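Progress report to Gestach, household and shop-floor tasks
Period covered: up to May 2025
From: the Dinurlow bench team

Short version first

Folding is moving. Packing small items is moving slower. Anything with a cable in it is not moving much at all. Budget fine, schedule slipped on one item (see Delays). You asked last time for a plain answer on whether machines can do these chores yet. Plain answer: some, in pieces, with a person close by. Longer answer below.

What we said we would do

1. Collect 3000 hand-guided runs across chores at home and at the packing bench.
2. Train on them, test on the two-arm setup at Stinik.
3. Report success by chore, no averages hiding the bad ones.
4. Say which chores are worth a second year of money.

Where each one stands

1. Collection. 1904 usable runs in. More were recorded but we threw out the ones where the grippers lost tracking or the operator restarted halfway. Stricter about this than last period, which is why the number looks low against the plan. We think it's the right call. Training on the messy ones cost us two weeks in the spring and we don't want to do that again.

The runs are done with hand-held grippers, same finger shape as the ones on the arms at Stinik. Two grippers, both hands, at a table. Current block is cloth on the table plus handling a phone. The phone work is harder than it sounds. Flat, slippery, and the grip has to be light enough to not press anything and firm enough not to drop it. Phone with a cracked screen, soft sheet under it, one gripper holding and the other one free to work.
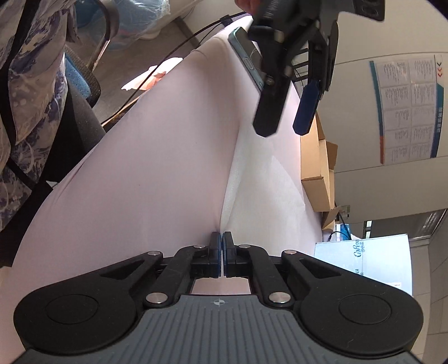
2. Testing at Stinik

Arms were available for most of the period. Lost time to one bad wrist motor, replaced by Stinik at no cost to the project. Tests so far only cover chores where we had at least 250 usable runs, so the phone is not in there yet and neither is anything with cables.

By chore:

Towel, one fold in half. Works most of the time. Fails when the towel starts bunched up, it grabs two layers and carries on like nothing is wrong.

Large sheet, fold in half. Works if a person spreads it first. From a heap, no. It finds a corner, then looses it. We don't count that as a pass.

Putting folded items in a box. Good. Best result we have. Depends on the flaps staying open, and if one swings back in the arm pushes the item into it and keeps pushing.

Clearing a table into a bin. Good for hard things. Bad for paper, anything thin and flat stays behind.

Wiping. Moves right, presses wrong. Too light on the far side, too hard up close. Probably fixable with a softer mount, not tried.

Same policy for all of the above, no tuning per chore. That was your condition in the first review and we kept to it, altho it hurts the towel number.

3. Can a shop use it yet

We took the box task to Orbán, who run a small returns counter and had agreed to a trial. 18 shifts, one arm pair, staff working next to it. Notes from them, shortened:

- Fine on plain soft goods.
- Slow. A person does the same box in well under half the time.
- Staff ended up pre-sorting for it, so some of the labor just moved upstream.
- They liked that it stops when touched. They did not like how often it then needed a restart at the laptop.
- Would they pay for it today, no. Would they run another trial, yes, if the restart is a button on the table.

The button is cheap and we are doing it now.

At home it's further off. Homes have no fixed table height, things lie where they lie, light changes all day. None of our home chores have been run outside the lab by the arms, only collected by hand. Please don't quote the lab numbers as home numbers, this happened with the last summary that went around.

What we learned that changes the plan

Operator habits matter more than we budgeted for. Two people folding the same sheet do it in a different order and the model splits the difference and does neither. We now write down the order for each chore on one page and everybody follows it. Early results better, too few runs to put a number on it.

Cloth color matters too. Pale cloth on a pale surface, the model can't find the edge. We are adding more table covers and more cloths. Small cost, came out of supplies.

Left hand data is weaker than right hand data. Most operators let the left one just hold. Then at Stinik the left arm just holds, even when it should be helping. New instruction is to swap hands every other run. Operators hate it.

Delays

Phone block is about three weeks behind. Reasons: the light grip needed new pads on the fingers, and the first batch of pads wore thru too fast. Second batch is on and holding up so far. Cable block not started, waits on the phone block, same operators.

No knock-on to the final date if the cable block is cut to the short version (plug, unplug, coil, nothing else). We'd like your OK on that.

Money

On budget overall. Supplies over, travel under, they cancel. Orbán trial cost less than planned as they covered the counter space. No request for extra funds this period. Full sheet is in the shared folder, tab 2, ignore tab 3 it's old.

Risks

Operator hours. Two part time contracts end over the summer. If not renewed the collection target is not reachable, we'd stop well short of it.

Arm access. Stinik has its own project starting and we go down to mornings only. Enough for testing, not for retests.

Overclaiming. See the home numbers note above.

Next period

- Finish phone block, start short cable block
- Restart button, back to Orban for a second trial
- Towel retest with the fixed folding order
- Softer mount for wiping, one try, then drop it if no gain
- Heap-to-flat for large sheets. Hardest item on the list, promising nothing

Decisions needed from Gestach

a) OK to shorten the cable block, yes or no
b) Renewal of the two operator contracts
c) Whether wiping stays in scope. We'd drop it and put the hours into sheets

Need (b) first, the other two can wait for the review call.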